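Workshop notebook, Nistville suturing bench
August, entry opened 09:40

Purpose of this entry: to record the working rules for automated stitching on tissue pads, as agreed after the review with Flerville. These replace the loose sheet kept in the Skulier cabinet.

Rule 1. No automatic motion begins until both instruments have been homed and the operator has confirmed the stop pedal by pressing it. A verbal confirmation is not sufficient.

Rule 2. Speed near the tissue stays at the lower setting. The Fuchs controller permits a higher one — it is not to be used within reach of the pad.

Rule 3. Entry and exit points are to be chosen by the operator and entered before the run. The planner may propose them but may not accept its own proposal.

Rule 4. Where the thread is under tension, neither arm is to be released or powered down. Hold position, then slacken by hand control.

Run 1328 was stopped under the old wording of Rule 4, which left the order of release open. The log for run 2702 should be read against the new wording.
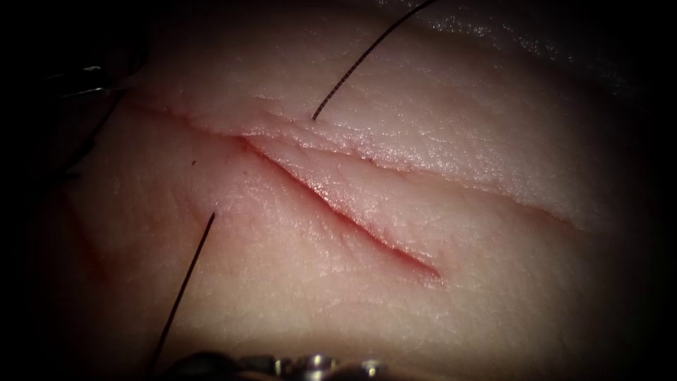 Rule 5. Thread on both sides of the cut must be in the camera view before a pull is commanded. If either side is lost, the run pauses and 2 people check the view before it resumes.

Outstanding: the wording on disposal of used pads, page 16 of the bench manual, still refers to the former room. Correction to be sent to Flerville with the next revision.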